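The Lidless Tub Problem, and Other Table Matters

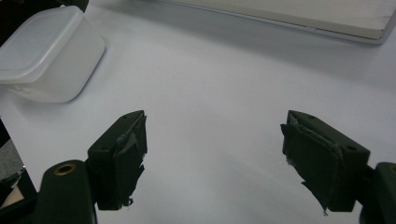

One translucent tub on a white tabletop.

Every kitchen has a drawer where food containers go to lose their lids. Mine opened seven inches last December and then refused to go any farther, so I emptied it onto the table and made some rules.

Start with a clear table. If the mail is on it, the mail will end up inside a tub, and you'll find the gas bill in March with the lentils.

Match every tub to a lid before you wash anything. A tub with no lid gets one week on the windowsill to be claimed. After that it goes to the garage to hold screws, where it will be happier.

Pick one shape and stick with it. Rectangular tubs with rounded corners stack well and wipe clean without a toothpick. Round ones roll off into the dark and take up a shelf each. My neighbor Torunn Lindqvist swears by round, and her fridge looks like a bowling alley.

Cloudy plastic is mostly old grease. Put a squirt of dish soap, a torn-up paper towel and a cup of warm water in the tub, snap the lid on and shake it for a minute. Tomato stains are another matter. Baking soda paste overnight will fade them, and a sunny sill will fade them more, but an old chili tub is a chili tub for life.

For smells, leave the tub open in the freezer for a day. Crumpled newspaper inside helps with onion. Nothing I own helps with kippers.

Now the white table — a fine idea somebody had in a showroom. It shows coffee rings, turmeric, pen and your whole character. Wipe spills right away with a damp cloth, then a dry one. For pen, try rubbing alcohol on a cotton ball, and test it on a corner first. Skip the scouring pad on a matte finish or you'll have a shiny patch to explain.

Store the tubs nested and the lids standing on edge in a dish rack. Arvid Ekström wrote in to say he keeps each lid on its tub, full of air, and has run out of cabinets. Thank you, Arvid.

Next time: the spice shelf, and what was behind it.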